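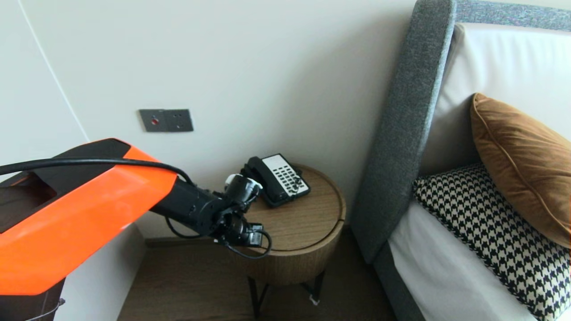

회색 천 헤드보드 침대와 원형 나무 협탁

침실 협탁 정리하고 관리하는 방법

협탁은 작아서 금방 어질러집니다. 물컵, 충전선, 읽다 만 책, 안경이 하루 이틀이면 상판을 덮습니다. 아래 순서는 원목 상판 협탁을 기준으로 적었고, 한 번 하는 데 한 시간이면 됩니다.

준비물
마른 극세사 천 2장, 중성세제, 면봉, 목재용 왁스(저는 Meleo 무색을 씁니다), 얕은 트레이 1개.

1. 전부 내려놓기
상판과 서랍에 있는 것을 모두 침대 위로 옮깁니다. 매일 밤 쓰는 것, 가끔 쓰는 것, 다른 방에 있어야 할 것으로 나눕니다. 영수증과 다 쓴 립밤은 바로 버립니다.

2. 상판 닦기
마른 천으로 먼지를 먼저 걷어냅니다. 물 200ml에 중성세제를 4방울 풀고, 천을 적신 뒤 꼭 짜서 나뭇결 방향으로 닦습니다. 물기가 남지 않게 마른 천으로 한 번 더 닦습니다. 컵 자국이 하얗게 남아 있으면 왁스를 조금 묻혀 문지르고, 그래도 안 빠지면 사포는 대지 말고 하루 두었다가 다시 해 보세요.

3. 리모컨 닦기
건전지를 빼고 면봉에 소독용 알코올을 살짝 묻혀 버튼 사이를 닦습니다. 액체를 직접 뿌리면 안쪽으로 들어갑니다. 고무 버튼은 세게 문지르면 글자가 지워지니 가볍게 두세 번만 지나갑니다. 다 마른 다음 건전지를 끼웁니다.
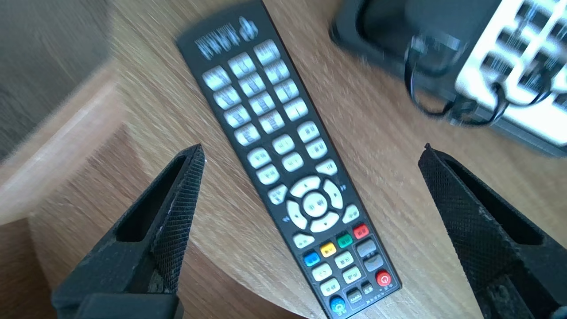 4. 자리 정하기
상판에는 스탠드와 트레이만 둡니다. 트레이는 지름 51cm 상판이라면 절반을 넘지 않는 크기가 좋습니다. Prins 트레이 중 가장 작은 것이 맞았고, Paltgate 제품은 테두리가 높아 안경을 꺼내기 불편했습니다. 컵은 반드시 받침 위에 놓습니다.

5. 충전선 고정하기
선을 협탁 다리 뒤쪽으로 내려 벨크로 끈으로 두 군데 묶습니다. 끝부분은 상판 위로 한 뼘만 나오게 합니다. 멀티탭은 바닥에 두지 말고 침대 프레임 안쪽에 붙이면 청소기를 돌릴 때 걸리지 않습니다.

6. 주변 벽과 걸레받이
가구를 한 뼘 앞으로 당기고 걸레받이 윗면을 마른 붓으로 쓸어냅니다. 흰색 벽면의 손자국은 멜라민 스펀지에 물만 묻혀 눌러 닦습니다. 무광 페인트는 번들거릴 수 있으니 안 보이는 곳에 먼저 시험합니다.
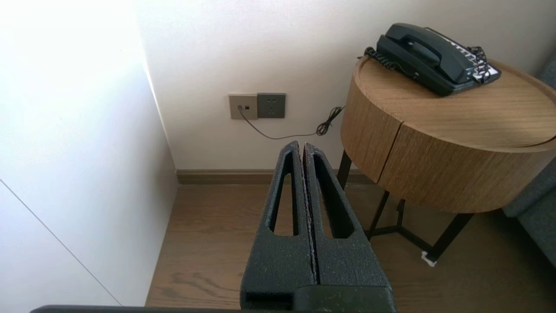 흰 벽면과 걸레받이

관리 주기
먼지는 일주일에 한 번, 왁스는 9월과 3월에 한 번씩 바릅니다. 난방을 시작하면 나무가 마르므로 가습기를 쓰되 협탁 바로 위에는 올리지 마세요. 흔들리는 다리는 나사를 조여 보고, 나사 구멍이 헐거우면 이쑤시개에 목공 본드를 묻혀 채운 뒤 다시 조입니다. Hustidmont 협탁은 다리 나사가 육각이라 렌치가 따로 필요합니다.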